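Grippers & End Effectors > Two-arm setups

Soft pads or bare fingers for picking up small odd shapes?

Vlasta Halilović
I've got two arms over one table and I'm trying to pick between the Vadier fingers and the Grimier ones. The Vadier has a padded inner face, the Grimier is bare plastic. My test objects are toys and hand tools, nothing over 200 grams. Has anyone run both on the same objects? I'd love to hear how you compared them!

Ristura_fan
Padded. Bare ones slip.

Li-hua Shih
Oh, I love this kind of test! I did 30 grasps per object with each set, same start pose, same closing speed, and wrote down every drop. The pads won easily on anything with a curve or ridges. On flat-sided stuff it was nearly a tie, and the bare fingers got into tight gaps better (the pads add more width than you'd think).

Two things I'd do differently. Set the closing force separately for each set, and clean the pads every 10 grasps, as mine picked up dust and the numbers drifted. 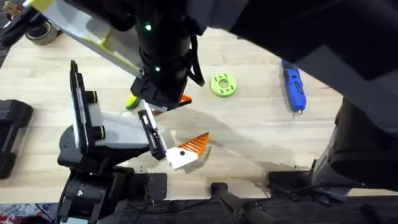
Also try handing objects from one arm to the other. I only added that at the end and it told me more than all the table picks, especially with one padded gripper and one bare. Post your numbers when you have them, I'm dying to compare!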